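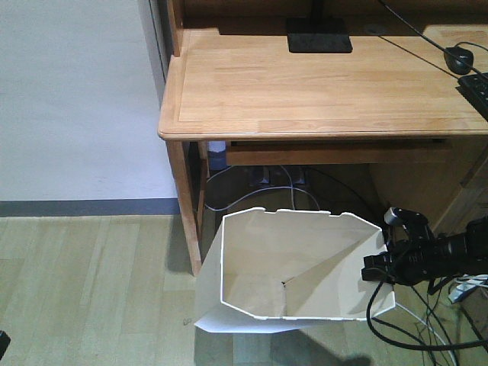 Went to a swearing-in, have thoughts

Quick one before work. Well, I say quick.

So I went to a citizenship ceremony in May. First one ever. I was born in Bodero, my parents were born in Bodero, I have never had to raise my hand and swear to anything except once for jury duty and they sent me home by lunch. My neighbor across the hall was getting sworn in and she asked if I wanted to come, and I said sure the way you say sure to things, and then it was the night before and I was ironing a shirt.

It was in the Holub auditorium, the big one by the old rail station. Seats 900. 100 people taking the oath, the rest of us in the balcony and along the back with coats in our laps. Doors at 8 in the morning. I'd figured on getting there at 8 and getting a good seat. Nope. Line down the steps and past the bike racks. Grandmothers in heels. A kid in a full three-piece suit, eating a banana.

I want to write down what I can remember of it while I still can, and also there's the argument I've been having with people since, so this'll be in two parts sort of. Bear with me.

What happens at these things

A lot of waiting. You'd think I would have known that. The people being sworn in sit down front and they get checked in row by row, papers handed over, papers handed back, somebody has the wrong envelope. Upstairs we're all hanging over the rail trying to pick out our person by the back of the head. I found my neighbor by her scarf. Waved like an idiot. She didn't see.

Then a welcome, then the anthem. High school choir from Cloltell, who had clearly been up since forever and sang it really well and kind of slow. I don't usually sing the anthem. At ball games I do the thing where you move your mouth a little. Up in the balcony I found I was doing the same thing, and the man next to me was belting it, all of it, the high part too, in an accent I couldn't place, not one bit embarassed. So I sang. Badly. He looked pleased.

Then they read out the countries. I didn't know they did this. They say the name of the country and the people from there stand up and stay standing, and it goes on through the alphabet until the whole front section is on its feet. Some countries got one person. One guy, all alone, standing there with his hands folded while everybody else in his row was still sitting. Biggest cheer of the morning for that guy. And then the next name and three rows got up together.

That was the part that got me, if you want to know. The oath itself is long and has some old words in it, and it's over before you've caught up. But the standing up, one country after another. I had to look at the ceiling for a while. Nice ceiling. Needs paint.

Afterward there was sheet cake in the lobby and a table where you could register to vote right then. The line for the table was longer than the line for the cake. I'll leave that there.

The argument

OK. So I came home and told people about it and I was a little worked up, and I said something like, everyone who was born here should have to go to one of these. Once. Maybe senior year of high school. And I got three different kinds of pushback, two of which I think are fair.

First kind: you can't make people feel something. Fair! I know. I went to a school where we stood for the pledge every morning and what I mostly felt was sleepy. My dad used to put the flag out on every holiday and take it in at sundown, folded right, and he never said one word about it, and I think I got more from watching him fold it than from twelve years of the pledge. So yes. You drag a bunch of seventeen-year-olds to Holub on a bus and half of them are going to be on their phones. The other half though.

Second kind, from somebody at work: it's easy to get teary about a ceremony. Harder to do the dull part. That one stung because it's true, and because I skipped the last two local elections. I did. One I forgot and one I was tired. Meanwhile my neighbor studied for her test on the bus for most of a year, with flash cards, and would quiz me in the hallway with groceries in my arms. How many justices, who's next in line after the vice president. I got some wrong. She'd pat my arm. It's ok, she'd say, you don't have to know.

You don't have to know. I've been thinking about that one a lot.

Third kind was just a guy online telling me the whole thing's fake and sentimental and I should grow up. Moving on. 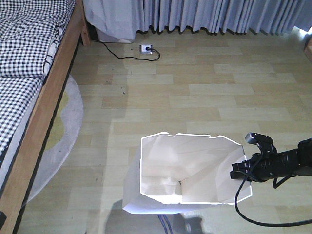 What I've landed on, for now anyway, is that I had pride in the country filed in my head under stuff other people do. Loud people, mainly. Trucks with the huge flags. And I'd sort of handed it over to them without a fight. I didn't want to be mistaken for somebody. That's a dumb reason to give something up. The man singing next to me wasn't worried about who he'd be mistaken for. He had a little flag in his jacket pocket like a pen.

And I don't think it has to be a big noisy feeling either. I can be mad at the place and still think it's mine. I'm mad at Bodero most days. The bridge. The library hours, don't get me started. But I'm mad at it the way you're mad at your own family, I don't get mad at Cloltell about their library, I couldn't tell you when thier library closes.

A thing about the plant

Side note but it goes with this. When Cevex cut 100 jobs at the plant here, years back, it was pretty ugly for a while. I was still living at home. There was a lot of talk about who should've been let go first, and the people doing the talking meant whoever had come most recently. People I'd known all my life said things in line at the grocery store that I can still hear. And some of the folks they were talking about were standing in the same line.

What sort of turned it, and I don't want to make this sound neater than it was, was softball. The plant team had folded and there were not enough players left in any one bunch to make a team, so the leftovers got put together. Guys who hadn't spoken since the layoffs. Guys who'd never played softball and held the bat like a broom. They were terrible. They lost everything, all summer. But people came to watch, and brought food, and by the end of August you had these long picnic tables where everybody's aunt was trying to get everybody else to eat something.

Did it fix it? No. Some people left town and didn't come back. Some of the ones who said the bad things never took them back either. But I think about those tables whenever someone gives a speech about unity, because the speeches always make it sound like a mood. Like we could all just decide to be in it. And what I saw was mostly people being stuck in the same outfield in the heat, week after week, and getting used to each other's jokes.

So if you ask me, the ceremony is one end of it and the softball is the other, and I've been skipping both ends.

Things I'm going to do, writing them down so I have to

Vote in the next local one. Even the boring one. Even if it's only the water board.

Learn the second verse of the anthem. My neighbor knows it. I did not know there was a second verse until she started humming it at me by the mailboxes.

Go to a town meeting and stay past the first half hour. I've been to exactly one and left when they got to parking.

Get the flag out of my dad's closet and have him show me the fold again. I always end up with a bit of red sticking out.

Go to another ceremony. They're open to anybody, at least the ones in Holub are, you don't need to know a person who's getting sworn in, I asked at the door. They do them a few times a year. I might bring my niece and nephew, who will complain, and there's cake.

Couple of people have asked already how my neighbor's doing. She's great. She framed the certificate and hung it in the kitchen over the toaster, so she can see it in the mornings. Two days after the ceremony she had a complaint letter drafted to the city about the bus stop on our corner, the bench that's been broken since before I moved in. I've walked past that bench I don't know how many times. Sat on the good half of it. Never once thought of writing to anybody.

She asked me to check the spelling, which, lol. It was a good letter. Firm but polite. I signed it under her and we got most of the building to sign too, except the top floor who never answer the door. No word back from the city yet. She's giving them until the end of the month and then she says we're going down there in person, and I've been told to wear the shirt.

OK I'm really late now. Comments are open, be nice. If you've been to one of these somewhere else I'd like to know if they do the countries thing there too, or if that's just Holub.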